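Open day at the Drumero works, Onberg
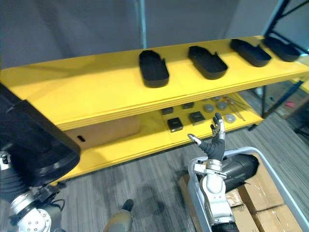 Black oval trays along a yellow shelf, Drumero open day.

I went to Onberg in July because the leaflet promised "the full story of how your lunch tray is made", and I have a weakness for that sort of claim. The 1212 bus from Somalton drops you at the bottom of the hill and you walk up past the allotments. Signs would have helped. There was one, and it pointed at a locked gate.

Entry was free, which I had expected to be the catch. The catch was the film. It ran for 17 minutes and had drone shots of a river, a child eating a strawberry and the word "journey" at least twice. By the end I knew that Drumero cares deeply. I did not know what it cares about, or what temperature plastic melts at.

The tour proper was better. We were taken round in a group of 30, too many for the walkways, so those at the back heard very little. I was at the back for the first half. What I did hear was mostly figures for how much greener the place has become, given without saying greener than when. A man near me asked what year they were measuring from and was told it was all on the website. I have looked. It is not on the website.

The moulding hall was the reason to come. It is loud, it smells of warm crayons, and the presses open and shut with a thump you feel through your shoes. Our guide dropped the script in there and talked about a batch that had come out warped last winter, and how long it took them to trace it to a cooling pipe. It was the only ten minutes of the day that sounded like somebody's job. Then we were moved along, as the next group was waiting.

After that came the "ideas space", sponsored by Robles, who supply the colourings. I would have called it a showroom. We were invited to write down what the tray of the future should do. I wrote that it should fit in a dishwasher. The card beside mine said "be kinder".

I am told the works employs 53 people. On the open day most of the hall was running with hardly any of them in it, and the ones we met were wearing new polo shirts and looked as if they wanted them off. Questions about wages and shifts were met with a smile and the offer of a tote bag.

The tea was good and cost a pound. The cheese scones had gone before the second group got to them, so take the early tour if you go. Children under eight are not allowed in the moulding hall, and this was not on the leaflet either, so one family turned back at the door after coming over from Somalton for it.

Would I go again? For the presses, perhaps. I'd skip the film and wait outside on the wall until they open the doors. The last bus back leaves at ten to five and does not wait.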